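Section 5. Teaching a Pick-Up Task by Remote Control

Nasinel Two-Arm Station, operator guide. Text by Angus Tipoki.

12 shares | 5 comments

Before you begin, read Section 4 about the emergency stop. The person who teaches must be able to reach the stop button with one hand at all times.

5.1 Preparing the table

1. Clear the table and wipe it with a dry cloth.
2. Choose the objects for the task. For the first lessons we advise common hand tools and one kitchen object.
3. Lay the objects between the two arms, where both grippers can reach them. They may touch each other or lie one on top of another. The robot must learn such cases also.
4. Close the scissors before you lay them down.

Caution: Do not put your hands on the table when the arms have power. If an object must be moved, press Pause first and wait for the green lamp.

5.2 Connecting the hand controls

1. Switch on the Plilard control box and wait 26 seconds.
2. Hold the left and right controls in the same position as the robot arms.
3. Press both triggers together. The arms now follow your hands.
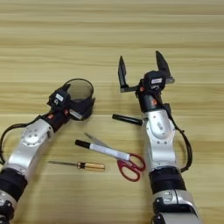 4. Move each arm slowly a short way in every direction. If one arm moves the wrong way, the controls are exchanged. Release the triggers and begin again from step 2.
5. Open and close each gripper fully one time.

Note: The speed is limited to 200 mm per second during teaching. Please do not change this limit in your first month.

5.3 Recording the task

1. Press Record. You will hear one short tone.
2. Bring the gripper to the object from the side where there is free space. Close the fingers gently until the object is held.
3. Lift only as high as is necessary. A low path is easier for the robot to repeat.

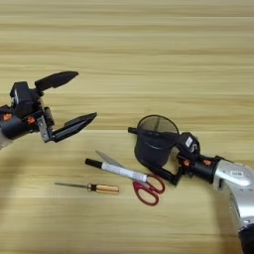 4. Keep the other arm away from the path, with its gripper open, until you need it.
5. Put the object in its place, open the fingers and draw the arm back.
6. Press Record again to finish.

Note: If you made a mistake, do not correct it in the same recording. Delete the recording and make a new one. Make 12 good recordings for each task, and change the position of the objects a little between them.

For saving the recordings to the Sutcliffe drive, see Section 6.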